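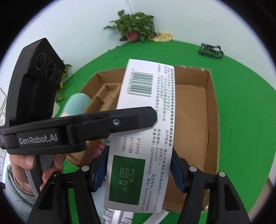
Fultau handheld grippers for pharmacy cartons, worth it?

mbhat
We have the Fultau kit on trial until the end of January. Two handhelds, the padded fingertips, and the software seat. Mostly we record picking and packing of medicine boxes. Tall narrow cartons are the hard ones for us. Anyone running it daily?

e_kowalczyk
Four months here. Grip is fine on cartons if you hold them low and square on the sides. The pads wear at the corners first. A replacement set is $89, and you will buy more than one.

Yokoyama_F
$89 is too much for pads. We cut our own from sheet rubber and they hold up fine.

e_kowalczyk
We tried that. Ours slipped on coated board, so we went back to theirs.

mbhat
What about batch number and expiry? Our client wants the date panel turned to the camera before the box goes down.

annapurna.w
Doable, but one finger across the print ruins it. Takes new people six shifts or so to stop doing that. I'd look at Bovura before paying for the full kit. Narrower fingers, less in the way.

Yokoyama_F
Bovura flexes under load. I wouldn't use it for anything heavier than a blister pack.

annapurna.w
Not the current version. We lift full cartons with it.

mbhat
OK, I'll ask Bovura for a loaner. Does Fultau extend trials?

e_kowalczyk
They gave us 2 extra weeks. Email them, the web form goes nowhere.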